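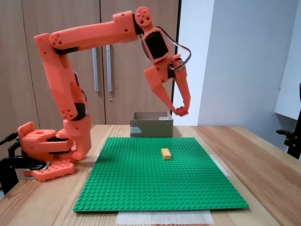
Minutes of the June meeting of the Anville Website Group
Held in the upstairs room at Jultero, 7.00 pm

Present: the chair, the secretary (taking these minutes), the web editor, the newsletter editor, the photo gallery editor, two ordinary members and the representative from the Vunasville site.
Apologies: the domain and hosting officer, who sent a written report and a request that it be read out in full. It was read out in part.

1. Minutes of the last meeting

Agreed as a true record, with one correction. The minutes stated that the new theme had been "welcomed". The newsletter editor asked that this be changed to "seen". Changed.

2. Matters arising

2.1 The broken link in the footer has been mended. It now goes to the contact page, where it was always meant to go, and no longer to a shop selling conservatory blinds.

2.2 The web editor had been asked to find out who holds the password to the old blog. The password is held by the old web editor, who has moved away and replies to emails at Christmas. The item is carried forward.

2.3 The secretary had been asked to write up a short guide to logging in. It ran to 19 pages. The secretary was thanked and asked to write a shorter one.

3. Hosting report

The hosting officer's report said that the site had been up for the whole of the period except when it was down. The longest gap fell on the evening of the quiz, when people wanted to look up the start time. The host, Sawatzky, has apologised by means of a ticket, which it then closed.

The report went on to recommend moving to a larger package. The chair asked what we would get for the extra money. According to the report we would get more space, and a staging copy of the site on which changes could be tried before they were made public. The web editor said this would be a great comfort. The newsletter editor said that in practice we already had a staging copy and it was the website.

After discussion it was agreed to stay on the present package until renewal and to clear out the media library in the meantime (see item 5).

4. Choice of theme

This item took up most of the meeting.

4.1 The chair reminded the meeting that the present theme is no longer being updated by its author. It still works, but the dashboard shows a yellow notice about it every time anybody logs in, and two members have stopped logging in so as not to see the notice.

4.2 The web editor had drawn up a shortlist of 4 themes and put each one up on the screen. The meeting's views were as follows.

The first was felt to be clean. Asked whether this was praise, those who had said it were unsure. The menu is hidden behind three short lines in the corner even on a wide screen, and one member could not find it after being told where it was.

The second has a large sliding banner at the top. The gallery editor liked it very much. The Vunasville representative said that they had put in a sliding banner two years ago, and that it had been showing the same three slides ever since, one of which is for a jumble sale. The slides cannot be stopped by the reader, and the newsletter editor said she would find that hard to bear over breakfast.

The third puts every post in a box, and the boxes rearrange themselves to fill the page. It looked handsome with the demonstration content. With our own content it looked like a noticeboard in a high wind. The trouble seems to be that it expects each post to have a picture of the same shape, and ours either have none or have a poster that somebody has scanned sideways.

The fourth is plain, has a menu across the top in words, and lets the reader make the type bigger. There was a silence, which the chair took as interest.

4.3 An ordinary member asked why we could not pay someone to design a theme for us. The chair said that a quote had been obtained for this last year and that the figure was 3,139 pounds, before changes. The member withdrew the question.

4.4 The other ordinary member proposed that we leave WordPress altogether and go over to a plain hosted page with no dashboard, no plugins and no updates. This got a warmer hearing than the chair had expected. The web editor pointed out that we would lose the events calendar, the contact form and the archive. It was noted that the archive is read chiefly by the secretary. The proposal was not seconded, though it was looked at wistfully by several people.

4.5 On a show of hands the fourth theme was chosen. The gallery editor asked for it to be recorded that the second was prettier. It is so recorded.

4.6 Colour. The fourth theme comes in blue, green or "custom". The chair ruled that custom would not be discussed after 8.15 pm. As it was by then 8.20 pm, green was agreed.

Action: web editor to install the fourth theme, in green, after taking a backup.
Action: secretary to ask the web editor whether the backup has been taken, and to ask again.

5. Media library

The gallery editor reported that the library has passed the point at which its own search is any help. Much of it consists of the same pictures uploaded several times under slightly different names, the last usually having "final" in it and the one after that "final2". A good number are very large, having come straight off a phone, and are then shown on the page at the size of a stamp.

It was agreed that in future no picture should be bigger than 500 KB when uploaded. The newsletter editor asked how one makes a picture smaller. The gallery editor explained. The newsletter editor asked again. It was agreed that the gallery editor would hold a session on this before the next meeting, with biscuits.

The web editor raised the matter of alt text. Most of our pictures have none, and where there is any it tends to be the word "photo". A reader who uses a screen reader had written in, politely, to say that she had listened to the word "photo" for most of the summer fair page and wondered what had gone on there. The meeting was rather ashamed of this. The rule from now on is that whoever uploads a picture writes one plain sentence saying what is in it, and if they do not know what is in it they are not to upload it.

Action: gallery editor to remove duplicates, beginning with the oldest, and to check that a picture is not in use before deleting it. (The events of last spring were mentioned here and need not be minuted twice.)
Action: gallery editor to go through the summer fair page and put proper alt text on it, and to write back to the reader.

6. Plugins

6.1 The web editor read out the list of plugins in use. Several were unknown to anyone present. One adds falling snow to the site in winter. One stops the falling snow plugin from slowing down the site. It was agreed that both could go.

6.2 There are two plugins for contact forms. One sends messages to the secretary and the other sends them to an address at Jultero that closed when the phone line was changed. The meeting considered for a while what might have been sent to it. Only the first is to be kept.

6.3 The newsletter editor spoke in defence of the visitor counter. The web editor said it counts the web editor each time the web editor looks at it. The counter was retained by one vote.

Action: web editor to switch off the unwanted plugins one at a time, looking at the site after each, and not all together at midnight.

7. Comments

Comments under posts have been open since the site began. The chair had looked at the most recent ones and found that nearly all were from people offering medicines, loans or help with our search ranking. Of the remainder, one was a long and serious comment about bin collections placed under the recipe for lemon cake, and three were replies to it.

There was some feeling that closing comments would be a pity. The Vunasville representative said that they had closed theirs and the only complaint had come from the person who used to moderate them, who missed the company. It was agreed to keep comments open on news posts for a fortnight after each is published and to close them everywhere else. The bin collection thread will be moved somewhere more fitting if the web editor can find out how.

8. Shared calendar with Vunasville

The representative asked whether the two sites might share an events calendar, so that we stop holding our book sales on the same day. Everyone was in favour. Discussion then turned to whose events would be shown first — ours or theirs — and a certain coolness entered the room. The web editor observed that calendars are usually arranged by date. This was accepted on both sides.

Action: web editor and the Vunasville representative to try out a shared feed and report back.

9. Any other business

9.1 The newsletter editor asked whether the sign-up box could be moved to the top of the front page. The chair said that the new theme would settle this. The newsletter editor said that this was what had been said about the last theme.

9.2 An ordinary member asked what a cookie banner was for and whether ours could be made to stay shut once shut. The web editor will look into the second part.

9.3 The secretary asked members not to draft posts in a word processor and paste them in, as they arrive in four different fonts. Members said they would try.

10. Next meeting

Same room at Jultero, 7.00 pm, date to be put on the website calendar once somebody has logged in. The theme will be on the agenda under matters arising.

The meeting closed at 9.10 pm.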